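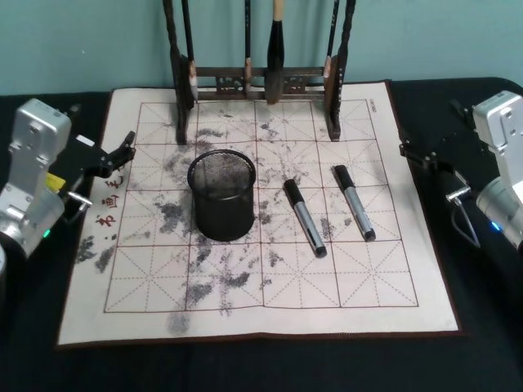 플란딘(Flandine) 연구소, 양팔 로봇 학습용 시연 데이터 1차 수집 완료

2022년 6월 15일 수요일

플란딘 연구소는 양팔 로봇의 탁상 작업 학습에 사용할 시연 데이터의 1차 수집을 마쳤다고 밝혔다. 이번 수집은 학습 시스템 보직(Bozsik)의 훈련 자료를 확보하기 위한 것으로, 지난 4월 거스포트(Gusport) 실험동에서 시작되었다. 1차분으로 등록된 시연은 모두 1,000건이다.

수집 대상은 책상 위에서 이루어지는 정리와 준비 동작이다. 연구소는 문구류, 서예 용품, 소형 주방 용품의 세 분야로 나누어 작업 목록을 작성하였으며, 1차 목록에는 82개 작업이 포함되었다. 서예 용품 분야에서는 물로 쓰는 연습용 천을 검은 작업대에 펴 놓고, 그 위에 붓걸이와 철망 필통, 마커를 배치한 상태에서 시연을 진행한다. 마커를 집어 필통에 꽂는 작업, 필통을 천 밖으로 옮기는 작업, 붓걸이를 건드리지 않고 앞쪽 물건을 치우는 작업 등이 여기에 속한다.

시연은 조작자가 원격 조종 장치로 두 팔을 직접 움직이는 방식으로 기록된다. 기록 항목은 각 관절의 각도, 그리퍼의 개폐 상태, 상부 카메라 영상이며, 세 항목은 동일한 시각 정보를 기준으로 정렬하여 저장한다. 조작자는 시연을 시작하기 전에 작업 지시문을 확인하고, 종료 후에는 완료 여부와 특이 사항을 입력한다. 한 작업을 같은 배치로 연속하여 기록하는 것은 허용되지 않으며, 매회 물건의 위치와 방향을 바꾸어야 한다.

연구소는 서예용 천이 작업면으로서 갖는 특성에도 주목하고 있다. 미(米)자 형태의 보조선이 인쇄된 격자와 불규칙하게 번진 회색 및 검은색 얼룩이 함께 있는 바탕은 단색 작업대에 비해 물체의 윤곽을 구분하기 어렵다. 특히 검은색 철망 필통처럼 뒤쪽이 일부 비쳐 보이는 물건이나 손잡이가 가느다란 붓은 영상 인식 과정에서 오류가 잦은 품목으로 분류되어 있다. 연구소는 얼룩이 있는 천을 교체하지 않고 계속 사용하기로 하였다. 실제 사용 환경에 가까운 바탕을 자료에 포함한다는 방침에 따른 것이다.

검수는 두 단계로 이루어진다. 먼저 자동 점검 프로그램이 신호 누락과 영상 끊김을 확인하고, 이어 담당자가 영상을 재생하여 지시문과 실제 동작의 일치 여부를 판정한다. 1차 수집분 가운데 57건은 담당자 검수에서 재확인 대상으로 분류되었다. 주된 사유는 지시문과 다른 팔을 사용한 경우와, 물건을 놓은 뒤 팔이 대기 자세로 돌아가기 전에 기록이 종료된 경우였다. 해당 시연은 삭제하지 않고 별도로 보관하며, 재확인이 끝날 때까지 훈련에는 사용하지 않는다.

실패한 시연의 처리 기준도 새로 마련되었다. 종전에는 물건을 떨어뜨리거나 집지 못한 기록을 모두 제외하였으나, 앞으로는 조작자가 이어서 동작을 바로잡은 경우 이를 복구 사례로 표시하여 등록한다. 복구 사례는 일반 시연과 구분되는 항목으로 관리되고, 훈련에 반영하는 비율은 시험 결과를 검토한 후 정하기로 하였다. 다만 그리퍼가 작업대나 붓걸이에 강하게 부딪혀 비상 정지가 작동한 기록은 종전과 같이 훈련 자료에서 제외한다.

수집 장비의 유지 관리와 자료 저장은 협력 기관인 소멜(Somel)이 맡고 있다. 소멜은 매일 작업 시작 전에 두 팔의 기준 위치를 점검하고, 카메라 보정값을 시연 기록과 함께 보관한다. 보정값이 허용 범위를 벗어난 날에는 점검이 완료될 때까지 수집을 중단한다. 저장된 자료의 열람 권한은 양 기관의 등록 인원에게만 부여된다.

연구소는 2차 수집에서 작업 목록을 125개로 확대할 계획이다. 추가 작업에는 붓걸이에서 붓을 내리는 동작, 두 팔로 천의 양쪽 가장자리를 잡아 펴는 동작 등 좌우 팔의 협응이 필요한 항목이 포함된다. 천처럼 형태가 변하는 물건은 같은 동작을 반복하더라도 결과가 일정하지 않으므로, 연구소는 해당 작업의 시연 종료 기준을 별도 문서로 정하여 조작자 교육에 반영할 예정이다. 천을 접어 보관하는 작업은 이번 확대 범위에 포함되지 않았다.

2차 수집을 위한 조작자 교육은 거스포트 실험동에서 실시된다. 교육은 장비 안전 수칙, 원격 조종 실습, 기록 입력 방법의 순서로 진행되며, 실습 평가를 통과한 인원만 수집에 참여할 수 있다. 기존 조작자도 변경된 실패 시연 처리 기준에 관한 교육을 다시 이수하여야 한다. 세부 일정과 신청 절차는 연구소 내부 게시판을 통하여 안내된다.

플란딘 연구소 대외협력실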